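Print
E-mail this page

Workshop notebook, upstairs section
December 2019

Picking this up from the middle, because the first page of notes went off with the Aredico paperwork and I'm not going back down for it. I'll staple it in when it surfaces.

So. The mezzanine. It got away from us over the autumn, and I include myself in that. The white desks up here were meant to be for laying out small jobs and writing them up, and for a while they were used that way, and then it was November and every delivery that nobody had opened yet went upstairs because upstairs was out of the way. I couldn't find a place to put down a notebook last week. This notebook! I wrote up the whole Vörös hinge job standing with it against the wall, and you can tell from the handwriting.

The plan I had in my head was to clear both desks, then do the raised shelf, then the cables, and be finished before lunch. I did the far desk first, since most of what was on it was mine and I could be ruthless. Old packing slips, a drill bit case with no bits in it, the Prustthorpe catalogs from two years back. All gone. Wiped it down with the green spray, which leaves streaks on white if you don't go over it again with a dry cloth. Went over it again with a dry cloth. Took longer than I'd like to admit.

The stairs are the real trouble with any tidying job up here. I love that spiral staircase to look at, and the curve of the black railing round the top is still my favorite thing in the building, but carrying anything down it is miserable. You can't see your feet past a box. The treads get narrow on the inside and the steps are dark, so the edge of each one is hard to pick out if you're looking over the top of something. I've settled on one hand on the rail, always, and whatever won't go under the other arm has to be split into smaller loads. That made a lot of trips. Obed thinks we should rig a rope and a basket over the railing, like a treehouse, and I have to say I've warmed to the idea – but there's seating and a workstation more or less underneath, so it would need somebody standing below to keep that area clear, and at that point you may as well have them take the other end of the box.

Things that went down:

- the Prustthorpe catalogs (recycling)
- the broken desk lamp, the old one with the spring missing
- leftover shelf brackets from the Vörös job, now in the drawer marked brackets, where I should have put them in the first place
- two bags of packing paper, squashed as flat as I could get them

Things that were supposed to go down and didn't:

- the open cardboard box on the near desk
- the short offcuts, which I want to measure again

On the cardboard box. I know it looks like I skipped it. I keep going over, looking in, and deciding it's a job for when I've got a decent run at it. It's a box of dark odds and ends and every single one of them needs a decision. Please don't add to it. If you own something in there and you know you own it, take it now and I'll be delighted.

The sheet of paper beside the box should stay put. I know it's tempting to bin a loose sheet when you're clearing a desk (I nearly did, twice) but it's in use.

Then the shelf. I'd been putting this off because of all the bottles. The shelf sits up against the brick, above desk height, and bottles and containers just migrate to it. You finish with something, you look round, the shelf is right there, up it goes. So it had turned into one solid clump, red labels and white labels and brown labels all shoved in together and the thing you want always at the back. My rule for the first pass was simple enough: pick each one up, read it, check the lid, put it back. No rearranging until I'd read them all. I stuck to this for quite a while and then found a glue bottle with the cap welded on and spent ages trying to rescue it with warm water at the sink downstairs. It didn't rescue. Lesson for next time, don't start on rescues during the first pass.

I'm still undecided on how to group them. By what they're for is the obvious way, but half of them are for more than one thing. By who uses them would work for about a week. I've half a mind to go by size, tall at the back and short at the front, and let people read the labels for themselves. At least that way the labels would show.

The blue bin lives up there too and I think it ought to stay. It's the one thing on that shelf everybody can find. I asked for it to be moved to the floor last spring and all that happened was that people kicked it. 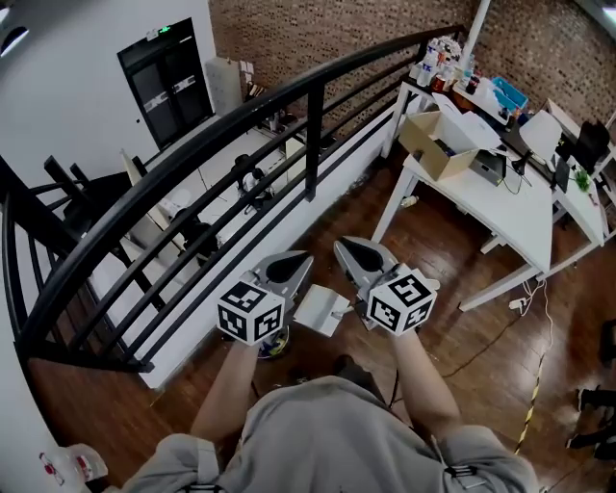

Obed Ansah would like it noted that grouping by size is a terrible idea, that he has worked in a place where they did it, and that the short bottles simply got put down in front of the other short bottles until the clump was back inside a month. He would go by how often a thing gets used. Everyday stuff at the end nearest your hand when you're sitting down, the once-a-season stuff at the far end, and anything that hasn't been touched since last December goes on the desk for a week with a note on it and then out. He also says that whoever takes something down should be the one to put it back, which he has been saying since I met him.

Fine, he's right about the size thing. I've crossed it out in the plan. I'm less sure about the week on the desk, because the desk is exactly what I've been trying to get clear, and a week up here has a way of turning into a season. Compromise we came to over coffee: they go downstairs, by the door, next to the tall cabinet, where everyone walks past them on the way out and will see them. If you want it, grab it. If it's still there when the bins go, it goes too.

Cables next, and I didn't finish, so this bit is more of a list of intentions. The black ones hanging off the desk at the monitor end are the worst of it. They catch on your knees. They catch on the vacuum. I pulled one loose in the morning trying to get the brush in behind and lost the monitor, and then had to crawl about working out which lead was which, with my cheek against the brick wall (cold, and it sheds a bit of grit, so the floor along there wants sweeping after anyone's been down behind the desk).

What I'd like to do is put a tray under the back edge. I've got the Drodix one, the 1000 mm length, still wrapped. It came with 19 mm screws, and I'm nervous about those going straight through the desktop and out the top. I measured an offcut of what I think is the same board and it seemed thin for that length of screw. So no drilling until somebody has checked the actual desk with calipers. There's a bag of 11 mm ones downstairs that might do, if they bite well enough to hold a tray full of leads. If they don't, I'd sooner use the sticky clips and live with it looking a bit scruffy.

Before the tray goes up:

1. Label both ends of every lead. Masking tape is fine, the paper kind, folded over into a flag. Write it in marker, because pencil rubs off.
2. Take a note of what's plugged in where, in here, on the next page.
3. Unplug, wipe down the leads (they're dusty, your hands go gray), and coil the spare length loosely.
4. Tray on, leads in, plug everything back.
5. Check the monitor and the desk lamp both come on before you put the screwdriver away.

I moved the plant while I was at it and then moved it back. It's only a small thing but it likes that end of the desk, and when it spent October over by the pillar it sulked and dropped leaves. It gets water on a Monday, a small cup and no more. There's no saucer I'd trust, so do it slowly.

Floor. The wood floor up here wants a soft brush first and then a cloth that's barely damp. Please don't bring the mop up from downstairs! It's fine on the white tile, it's made for tile, but it leaves far too much water on the boards and it all runs for the gaps. I swept from the brick wall toward the railing and then stopped well short and used the dustpan, because anything you push as far as the balusters goes through and lands on whoever's sitting at a desk down there. I've had that done to me. Sawdust in the tea.

The low white wall by the railing had a run of scuffs along it at about shin height, I suppose from people coming up off the stairs with boxes. The eraser sponge took off most of them. There's one long one that's gone into the paint and will need touching up, and I can't remember which white it is. There might be a tin of it in the tall cabinet. If there isn't, I'll take a chip to the paint counter and get it matched.

Still open, for whoever's up here next:

- calipers on the near desk before anything gets screwed to it
- the box (I know)
- second pass on the shelf, Obed's way, everyday things nearest
- touch up the long scuff
- ask Aredico if they'll leave parcels inside the double doors and stop sending them up with whoever happens to be passing

One more thing I noticed with the far desk cleared. If you sit with your back to the railing the lamp throws your own shadow right across whatever you're working on. It's much better turned side-on. I'd like to try the desk turned a quarter round so the light comes in from the left, but it needs two people and I wanted to ask before shoving the furniture about. Write yes or no under this if you've got a view – Obed's a yes.

Print
E-mail this page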